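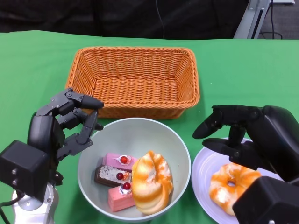 作業ノート 12月 14時から

午前中は発送の箱詰めと電話でつぶれてしまったので、卓上の組み合わせの続きは14時から始めた。Bhattさんが隣の部屋で布の耳を縫っていて、ミシンの音が途切れるたびに「そっちはどう?」と声をかけてくれる。返事をするほどの進み具合でもないのだけれど、声をかけてもらえるとやっぱりうれしい。以下、忘れないうちに書いておく。長くなると思うので、急いでいる人はいちばん後ろの「次にやること」だけ読んでください。

今日の題目は、Bellerの喫茶室に出すお茶の卓。先方の希望は「焼き菓子を、売り場みたいにではなく、誰かの家に呼ばれたみたいに見せたい」というもので、これを電話で聞いたときは、ああいい注文だなあと思って二つ返事で受けてしまった。受けてから考え込んでいる。誰かの家、というのは人によってずいぶん違う。私の祖母の家だったら、お菓子は缶のふたにのって出てきた。Pantさんの家では、お客さんが来ると一番大きい金属の盆が出てきて、しょっぱいものと甘いものが隣り合わせに並んだそうだ。どちらも正しい「呼ばれた家」だと思う。ただ、缶のふたをBellerさんに納品するわけにはいかない。

まず布のこと。

緑でいくことにした。先週までは生成りが第一候補で、Lodhiから取り寄せた見本も生成りばかりだったのだけれど、生成りに白い器を置くと器の輪郭がどうしても弱くなる。おとなしいというより、眠そうになる。緑にしたら白い鉢も白い皿もすっと立ち上がって、なんだ、最初からこれでよかったじゃないかという気持ちになった。それに、ピンクのケーキと緑は相性がいい。桜餅と葉っぱの関係と同じです、とPantさんに言ったら、桜餅を食べたことがないと言われたので、春になったら必ず買ってくること(これは私の宿題)。

12月に緑の布を敷くと、さくらんぼの赤が入っただけで急にクリスマスの卓になる、という心配はある。Bellerさんは季節ものにはしたくないと言っていたから、ここは相談したほうがいい。私としては、ケーキの上のさくらんぼくらいの赤ならば季節ではなくお菓子の色に見えると思っている。赤いリボンや赤いナプキンを足した途端に負けるので、足さない。足したくなっても足さない。引き出しの一番上に赤いリボンが入っているのがよくないので、あとで下の段に移しておく。

布の名前は見本帳では「Grasoline」となっている。草とガソリンを混ぜたみたいな変な名前で、Bhattさんは読むたびに笑う。先方への書類にはちゃんとこの名前で書くこと。「緑の」だけだと、前に一度、別の緑が届いてしまったことがある。あのときは電話口で「もう少し葉っぱ寄りの」「いや、もっとお茶寄りの」と言い合って、お互いにどんどんわからなくなった。

次に、かご。

編みかごは浅い四角のもの。縁が外に向かってなだらかに広がっている形で、底は平らに編んである。色は橙がかった茶色で、緑の上に置くとこれがとてもあたたかい。正直なところ、棚にあったときは地味なかごだと思っていた。縁と側面の編み目が斜めに流れて見えるのも、布の上に出してはじめて気がついた。目がよく詰まっているので、これだけで模様になってくれる。こういうかごに柄物の敷紙を敷くと、せっかくの編み目とけんかしてしまう。敷くなら無地、できれば薄い紙を一枚だけ。

浅いというのがまた悩ましいところで、ケーキのように背の高いものを入れると縁よりずいぶん上に出る。出てもいいのだけれど、クリームの上にさくらんぼまでのっているものが縁からにょきっと出ていると、見ているほうが落ち着かない。誰かが布を引っぱったらどうしよう、と思いながら飲むお茶はあまりおいしくないと思う。だからかごには、重心の低いもの、つまりねじりパンのほうが向いているのではないか、というのが今日の私の考え。Bhattさんは逆で、かごは空のままでもいいくらいだと言う。お客さんが席についたところで、鉢からかごへ、食べたいものを取り分ける。かごが取り分け皿の役をする。それを聞いて、なるほどと思ったけれど、クリームののったケーキを編み目の上にじかに置くのは、後で洗う人の身になってみると賛成しにくい。斜めの編み目に入ったクリームを楊枝でかき出したことのある人なら、わかってくれるはず。

(Bhattさんの追記:だから紙を敷くんでしょう。さっき自分で書いたばかりじゃないの。)

はい、そのとおりです。

鉢のこと。

白い丸鉢は、少し灰色に寄った白で、内側がつるんとしている。真っ白でないところが気に入っている。真っ白の器に白いクリームを合わせると、クリームのほうが黄色く見えてしまうことがあるので、このくらいの白がちょうどいい。鉢の中には四角いケーキの小さいのを重ねて、その横にねじりパンの大きいのを添えてみた。ケーキはピンクと、濃い茶色のチョコレート。ねじりパンはきつね色で、白い糖衣が筋になってかかっている。

やってみての感想その一。ねじりパンが大きい。これを鉢に入れると、右側がほとんどパンで埋まってしまって、ケーキは残りの場所に寄り添うようにして重なるしかない。仲がよさそうに見えるといえば見える。呼ばれた家の感じが出ているのは、じつはこの窮屈さのおかげかもしれない。きちんと間をあけて並べると、たちまち売り場になる。Bellerさんの言っていた「売り場みたいにではなく」は、案外こういうことなのだと思う。重ねて、少し傾けて、隣とくっつける。お行儀は悪いけれど、お菓子がたくさんある家の鉢というのは、たいていこうなっている。

感想その二。重ねるときに、ピンクとピンクのあいだにチョコレートをはさむと、それぞれの色がはっきりする。最初は何も考えずに積んだのが、たまたまその順になっていた。わざわざ直さなくてよかった。チョコレートのほうは上のところに明るい色の点々が散っていて、隣がピンクだとその点々までよく見える。反対に、濃い茶色が布の緑とじかに隣り合うと沈んでしまうので、チョコレートは鉢から出さないほうがいい。

感想その三。さくらんぼの向き。これはもう、きりがない。全部がこちらを向いていると行進みたいになるし、ばらばらだと落としたみたいになる。ひとつが傾いていて、あとはまっすぐ、くらいがいいような気がしたけれど、10分後に見たらまた違う気がした。さくらんぼについては一晩寝てから決める。こういうことに時間をかけていると、隣のミシンの音が止まって、戸口から首だけ出したBhattさんが「まださくらんぼ?」と聞いてくる。まださくらんぼです。

皿とドーナツのこと。

ドーナツは鉢に入れないで、白い皿に別にした。糖衣が橙と白のまだらになっていて、単独で十分にぎやかなので、ケーキのピンクと同じ器に入れるとどこを見ていいかわからなくなる。皿にひとつだけ、というのが、かえってごちそうに見えるのも面白い。真ん中の穴から皿の白がのぞくのもいい。子どものころ、ドーナツは穴のまわりから食べるか外側から食べるかで弟とずいぶんもめたものだけれど、その話は長くなるので別の日に書く。

置き場所は卓の右。かごが奥、鉢が手前、皿が右。座った人から見ると、手前の鉢でまず目が止まって、奥のかごへ行って、それから右の皿に気づく。この「それから気づく」があるだけで、卓が少し広くなる。全部が一度に目に入る並べ方だと、お茶が出てくる前に見終わってしまう。

橙色がかごとねじりパンとドーナツに散っているのは、意識してそうした部分と、運がよかった部分が半分ずつ。かごの茶色、パンのきつね色、糖衣の橙。少しずつ違うのに、緑の上だと親戚に見える。Pantさんは「三つとも同じ日に焼けたみたい」と言っていて、これは今日いちばんの名言だと思う。かごは焼いていないけれど。

ただ、鉢とかごが近すぎるという指摘もあった。かごの手前の縁が、鉢のすぐ後ろに来る。私はこの近さが好きで、離すと急によそよそしくなると思っている。でもPantさんの言うとおり、給仕する人の手の入るところがない。鉢を持ち上げるときに、後ろの縁に指が当たる。喫茶室では一日に何度も上げ下げするのだから、見た目だけで決めるのは無責任だ。Pantさんは前にホテルの朝食の係をしていたことがあって、こういうところは本当に頼りになる。朝の忙しい時間に、飾りのせいで取れないパンがどれほど恨まれるか、という話をしてくれた。恨まれるパンは作りたくないものです。

とりあえずの折り合いとして、かごを奥へ指の幅だけ下げる、それでだめなら鉢を少し左にずらす、ということにした。かごの右の角が鉢の縁より外へ出ているのは、そのままでいい。鉢とかごの中心をそろえると祭壇みたいになってしまう。ずれているほうが、家らしい。

布の話に戻る。

さっき書き忘れたことがある。布の端の始末について、三つ折りにするか、耳をそのまま使うかでBhattさんと少し議論になった。三つ折りはきれいだけれど、端が重くなって、卓の角でごわっと立つ。耳のままだと軽く垂れるかわりに、洗ううちにくたびれてくる。Bhattさんは細い三つ折りを試し縫いしてくれているところで、これがうまくいけば両方のいいところが取れる。糸はNisixの細番手。布より少しだけ暗い緑を選んだ。明るい糸だと縫い目が点線に見えてしまう。糸の色は、昼の窓際で見て決めたので、夜の喫茶室の明かりでもう一度見ること。これは前の仕事で痛い目にあっている。昼間は同じ色に見えた糸が、夜になったらすっかり青かった。

それから、しみの問題。チョコレートとクリームとお茶。緑はしみが目立たないと思われがちだけれど、油のしみは濃い色の布のほうがかえってよくわかる。糖衣のかけらもそうで、白い粉がぽろぽろと落ちれば緑の上ではたいへんよく見える。Bellerさんには、予備の布を2枚つけて納めることを提案したい。一枚は洗濯中、一枚は棚、一枚は卓の上。予算の紙にはまだ書いていないので、書くこと。

Bhattさんが焼き菓子の匂いのする部屋の話をしてくれたので、それも書いておく。小さいころ、近所に、いつ行っても卓に何かしら甘いもののある家があって、そこでは布がいつも少し曲がっていたのだそうだ。曲がっているのを誰も直さない。直す前に次の人が来て座ってしまう。Bhattさんはその布の曲がり具合をまだ覚えていて、手で宙に描いて見せてくれた。私はそれを見て、アイロンを強くかけすぎないことに決めた。折り目をぴしっと立てた布では、あの曲がり方はできない。洗って、干して、手でのばすくらい。先方に説明するときは「やわらかい仕上げ」と言えばいいと思う。

15時ごろに一度お茶にした。棚の奥のジャスミン茶は香りがすっかり抜けていたので、新しいのを買うこと。お茶を飲みながら三人で卓をながめて、あれこれ言っているうちに、カップをどこに置くかをまるで考えていなかったことに気がついた。お茶の卓なのに。かごと鉢と皿で頭がいっぱいで、かんじんのお茶の場所がない。三人とも膝の上で受け皿を持ったまま、しばらく笑ってしまった。

カップは左手前がいいのではないか、とPantさん。右利きの人には遠いのでは、と私。皿を右の奥に上げれば右手前が空くけれど、そうするとドーナツがかごの横に並んで、「それから気づく」がなくなる。Bhattさんは、お客さんは好きなところに置くものよ、と言う。たしかに、家ではカップの場所など誰も決めていない。決めるのではなくて、どこに置かれても困らないようにしておく、というのがこちらの仕事なのかもしれない。明日、カップを実際に持ってきて、いろいろなところに置いてみる。

呼び方について、ひとつだけ。三人がそれぞれ「パン」「ねじり」「大きいドーナツ」と呼んでいて、途中で話が食い違った。「ドーナツを右に」と言われて、私は鉢の中のほうを動かしかけた。このノートでは、皿の上の穴のあるのを「ドーナツ」、鉢の中のねじってあるのを「ねじりパン」とします。先方への書類もこれで通す。パンじゃないでしょう、とBhattさんは不満そうだったけれど、ほかにいい名前が出なかった。思いついた人は余白に書いてください。

(Pantの追記:「うずまき」はどうですか。)

(Bhattさんの追記:それがいい。)

では次からは「うずまき」。前の頁は直しません。

次にやること

かごを奥に下げて、鉢の上げ下げをPantさんに試してもらう。引っかかるようなら鉢を左へ。

かごに敷く無地の薄紙を探す。なければ製図用の紙を切って代わりに。

うずまきをかごに移した場合の並びも一度見ておく。鉢がケーキだけになると寂しいかどうか。

糸の色を夜の明かりで確認。Bhattさんが遅くまでいる日に一緒に。

試し縫いの端を一度洗って、角の垂れ方を見る。

Lodhiに、Grasolineの在庫を問い合わせる。予備を含めた長さで。見本帳の名前のまま伝えること。

Bellerさんに、緑と赤の件を相談。こちらからは「赤はさくらんぼだけ」と伝える。

カップを持ってくる。受け皿も。

赤いリボンを下の段へ。

ジャスミン茶。

布は敷いたままで帰ります。明日の朝いちばんに来た人は、曲がっていても直さないでください。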